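Stitton Table Clearing Cell
Lease or purchase. Ships from Irby.

Can a machine clear the table yet? Ours can, if you're not in a hurry and you own plates. The two-finger gripper takes a plate by the rim and holds it at whatever angle the arm finds convenient. Gravy has opinions about this, so scrape first.

Rated for plates, mugs and bowls. Spoons are on the roadmap, where they have been since the roadmap was drawn.

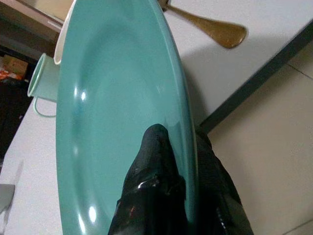 Catalog issue 21, p. 481

A glossy glaze is harder to grip than it looks, and bright reflections don't help the vision system either. One turquoise plate, held at the edge between black fingers, represents a great deal of Tolera Alemayehu's spring. Mugs with thin handles are picked up by the body.

Payload: 2 lb
Finger covers: replaceable, sold in pairs
Rated life of covers: 400 plates
Loads dishwasher: no
Wipes table: no
Warranty: covers the arm. Does not cover the china.

For a demo, ask for Amarachi Effiong at the Irby showroom. Bring your own plate, one you don't love.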